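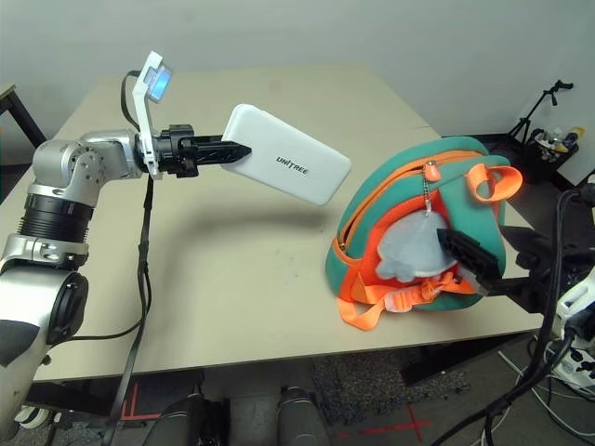 Careers > Operations > Packing and Kitting

Print this page | E-mail this page

Packing Technician, Day Packs (fixed term)
Posted 11/3/19
Location: Brirham
Reports to: Štefánia Oravec, Kitting Lead

Skivumard prepares filled backpacks for school trips and field courses. Each bag goes out with its contents in set places: power bank in the front pocket, soft items in the main compartment, straps fastened and lying flat.

Duties
Pack bags to the written layout for each order. Check zippers, pulls and buckles before filling. Record the charge level of every power bank and set aside any below 70 percent. Report torn lining or a zipper that catches — do not force it closed.

Requirements
Able to stand at a table for a shift of eight hours, with breaks. Careful handling of small electrical items. Basic spreadsheet use. Packing or warehouse experience is useful but not required.

Terms
The post runs through the end of April. The pay is 1,700 per month before tax. Normal output after training is 180 bags per week.

To apply, send a résumé and a short letter to Matúš Hrubý at the Brirham office. Quote "Flutby" in the subject line — this is the name of the current order series. Selected applicants will be asked to pack one bag from a printed layout.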